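Über uns

Okodier ist eine kleine Nähschule in Gandmont. Wir haben mit 2 Nähmaschinen angefangen, heute lernen bei uns 67 Personen in der Woche das Nähen, Flicken und Ändern von Kleidung.
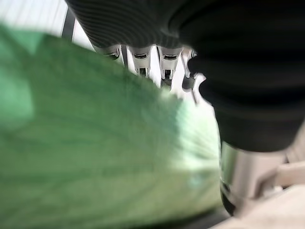
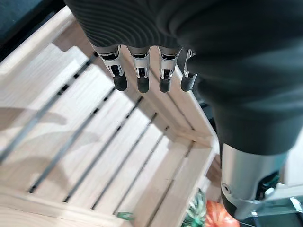 Unsere Kurse dauern 20 Stunden und beginnen immer am Montag. Man braucht keine Vorkenntnisse, nur etwas Geduld — die Maschinen stehen bereit. Für die Stoffreste nehmen wir Kisten aus hellen Holzlatten, so eine wie auf dem zweiten Bild, und jeder darf sich daraus bedienen. Der Kurs kostet 85 Euro, das Garn ist schon dabei.

Im Mai zeigen wir die fertigen Stücke in unserem Laden Flolevley. Wir freuen uns auf Ihren Besuch.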